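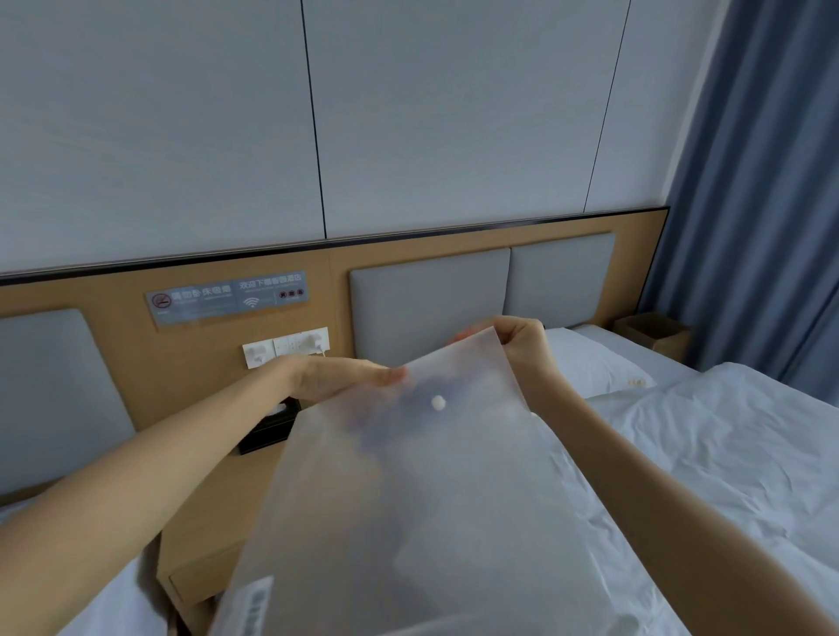
About Etora

We're a small team who pack and sort things for people on the move – tour groups, exhibitors, sports squads, anyone living out of a hotel room for a week. Cúc Lưu started Etora with 3 clients and one very full car boot. We now look after nearly 200 trips a year and still love a good snap-button bag!

Document bags are our favourite bit of kit. Papers go in one, chargers in another, and you can see what you've got without tipping it all over the bed. Rawiri Ruawai does the hotel visits, and Ruby-Lee Hollis keeps the packing lists (hers run to 10 pages and we wouldn't change a line).

Tags get a bag of their own too, barcodes and all, and the big stuff goes into a plain cardboard box on the floor between the beds.

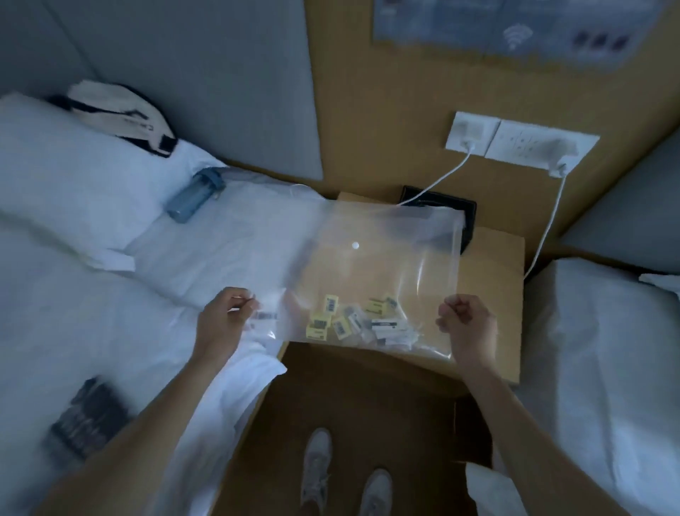
Do we need to buy our own bags and boxes?
We bring them with us, and you keep the bags afterwards. Boxes come back to us in September for the next season.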